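¿Puede ya un robot con la ropa de casa? (y con lo del taller, ya puestos)

torno_viejo escribió:
Abro hilo porque en el curro llevamos desde marzo discutiendo lo mismo en el café. Mi jefe volvió de una feria convencido de que en nada tendremos una máquina doblando los monos y barriendo la viruta. Yo digo que ni de broma. ¿Alguien ha visto una haciendo una tarea doméstica de principio a fin, sin un ingeniero al lado?

mediasuela escribió:
Depende de lo que llames tarea. Yo tengo un Huvby que me friega 60 metros de piso y estoy encantada. ¿Se atasca con los flecos de la alfombra? Pues sí, pero yo también me tropiezo con ellos, jaja.

torno_viejo escribió:
Fregar suelo plano no cuenta, mujer. Hablo de manos.

Fliltbridge escribió:
Pues en manos se ha avanzado una barbaridad y me parece injusto el tono. En mi planta una célula Matoušek coloca unas 1.000 piezas por turno y no se queja de la espalda. Hace diez años me decían a mí también que ni de broma.

torno_viejo escribió:
Piezas iguales, en la misma bandeja, con la misma luz. Eso lo hacía ya mi padre con una leva y un muelle. Dale una bolsa con 200 tornillos mezclados y trapos sucios por medio y luego me cuentas.

Fliltbridge escribió:
Lo de los mezclados también se hace, lo que pasa es que sale caro. Son dos discusiones distintas, si se puede y si compensa.

Stustunar escribió:
Yo coso arreglos en casa y llevo años peleándome con tela, así que me meto. Pongo unas fotos, las de la chaqueta son la segunda y la cuarta.

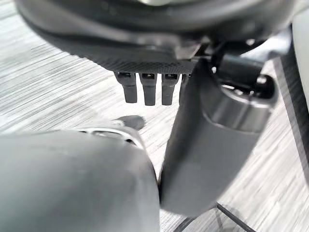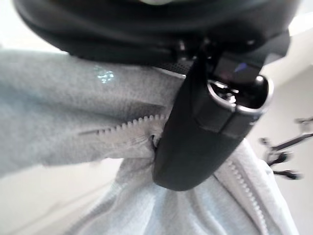
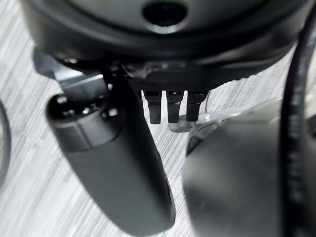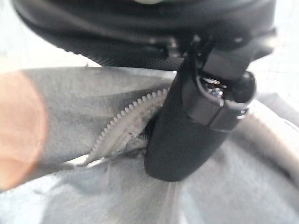

A mí me llegan cremalleras todas las semanas y os digo que es de lo peor que hay, peor que un dobladillo en gasa. Una cremallera la coses a ciegas, con las yemas, notando si la cinta tira o si hace bolsa. El punto felpado encima no ayuda nada, se arruga por donde no toca. Mirad la cuarta, justo donde el dedo negro llega a los dientes: la tela se amontona ahí mismo, y eso es lo que me pasa a mí cuando tengo prisa y empujo en vez de sujetar. Con dos dedos y una uña yo lo arreglo sin pensar. Un dedo liso y romo lo tiene mucho más difícil, creo yo. Ojo, que no digo que no vaya a llegar, me encantaría que me abrochara las chaquetas mientras yo plancho!!

mediasuela escribió:
¡Menudos dedos! En la tercera hay tres piezas cortitas colgando en fila que parecen un peine. Yo con eso me desenredaba el pelo.

Fliltbridge escribió:
Stustunar, con lo de las yemas te doy la razón a medias. Hay sensores de tacto bastante buenos, el problema es que se gastan y que cuestan. Para una cremallera igual no hace falta sentir tanto, basta con agarrar bien el tirador y tensar del otro lado.

Stustunar escribió:
"Basta con", dice. Ven a mi casa una tarde y te pongo una de plumífero de niño.

torno_viejo escribió:
Le paso el hilo al jefe. Yo sigo en mis trece: el mono me lo doblo yo. Bueno, lo tiro en la silla.

Comentarios de lectores

pespunte_doble: En mi taller pagaría 200 euros al mes por algo que solo diera la vuelta a las mangas. No pido más.

ramal7: Fliltbridge vende robots o qué?

Fliltbridge: No, los limpio :)

Este foro utiliza cookies propias y de terceros. Si continúas navegando, aceptas su uso. Aceptar | Configurar

Contacto | Aviso legal | © Todos los derechos reservados | Volver arriba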